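Friday, November 18, 2022
Well pump, Jarkholm site

Pulled the Lideck pump again this morning. The check valve was holding, but the pressure switch cuts in too late – I set it 5 psi higher and cleaned the contacts. Splice kit is from Plunedik, two left on the shelf.

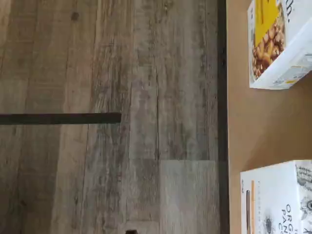
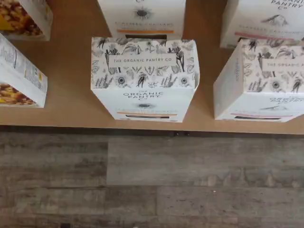
Laitinen answered by phone that the tank precharge must be checked first, with the line drained, and that 2 psi below cut-in is correct. I will do it on Monday and run the pump 10 minutes after.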